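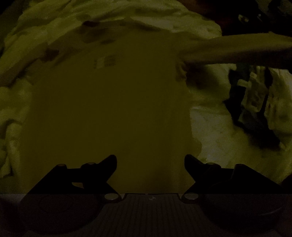
Jevano releases Joltosen 5, with a new planner for folding clothes

Jevano has put out version 5 of Joltosen, its software for controlling grippers that handle laundry and other soft goods, and anyone who has spent an afternoon trying to get a machine to pick up a shirt by the right bit of the shirt will want to set aside some time for the release notes. They are long, and they are worth it.

The big change is in the planner. Earlier versions looked at a garment once, decided on a fold, and then carried on with that decision to the bitter end, even when a sleeve had slid off somewhere in the meantime. The new one works in short steps and checks again after each one, so if the cloth has bunched up under an arm or rolled over at the hem, the next move is chosen with that in mind. Users had been asking for this since the March preview, and it is very nice to see it arrive in a form that can be switched on with a single line in the settings file.

Perception has had a good going-over as well. Joltosen now keeps a separate guess for each edge of the garment, along with a score for how sure it is, and it will quite happily say that it has no idea where a cuff is. That may sound like a step backward, but the old habit of picking a cuff at random and heading straight for it caused a lot of grief, especially with plain clothes on top of bedding of much the same color. Low light is still a weak spot. The team says so in the notes, and suggests turning on a lamp before filing a bug report, which seems fair enough to us.

For people who train their own models, the recording tool Odeck is now part of the main download and no longer has to be built by hand. It lines up the camera stream with the finger opening at every step, and it can replay a recording at half speed with the planner's choices drawn over the top - a feature we have already lost most of an evening to. Recordings made with the older Odeck will open, though they need to be converted first, and the converter takes its time with anything longer than 28 minutes.

There are smaller things too. The grip force limit can be set per fabric, the log files finally have sensible names, and the setup guide has been rewritten from start to finish by somebody who clearly remembers what it is like to be new at this. The release closes 50 open issues, and 7 are listed as known problems, most of them to do with buttons and zippers.

Samonte, the commercial laundry software company that has been testing the beta on its own folding stations, plans to move over to version 5 later in the summer. It has also shared its fabric settings for cotton shirts and fleece, and these come with the download for anyone who would like a head start.

Joltosen 5 is available from 10th August and is free for schools and home users. Existing settings files will carry over, but do make a copy of yours before you upgrade.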